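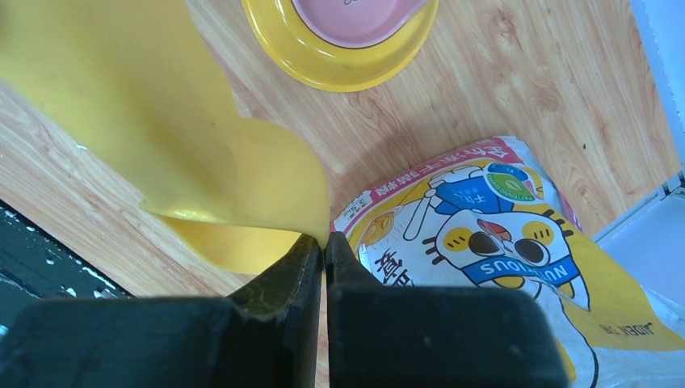
Keeping Flexible Mats and Sheets Flat at the Table

Residents of Cetdale housing are asked to follow the guidance below when using thin, flexible mats on shared dining tables. It applies to yellow sheets such as the one shown beside the bowl, and to similar mats of any color.

Before the meal

Wipe the tabletop and let it dry. Unroll the mat with the curled side facing down and press from the center toward the corners. If an edge continues to lift, turn the mat over and leave it under a heavy tray for 30 minutes.

Do not place a bowl on a mat that is still arched. Set the bowl to one side on the bare wood until the mat lies flat.

After the meal

Lift the mat by two opposite corners and carry crumbs to the sink. Wash by hand in warm water with a little dish soap. Bowls that nest inside one another should be taken apart and washed separately; food collects under the rim.

Storage

Roll mats loosely around a cardboard tube. Folding leaves a crease that is difficult to remove. Mats should not be kept on top of the oven or against a radiator.

Worn mats may be exchanged at the Brekke supply desk. Questions should be directed to Kjell Hedlund, Household Services.

Updated May 29, 2018

219 shares | 8 comments

Search this site Enter keyword Go

Related items
Caring for Wooden Tabletops
Dullside Kitchen: Shelf Labels
Removing Stains From Bowls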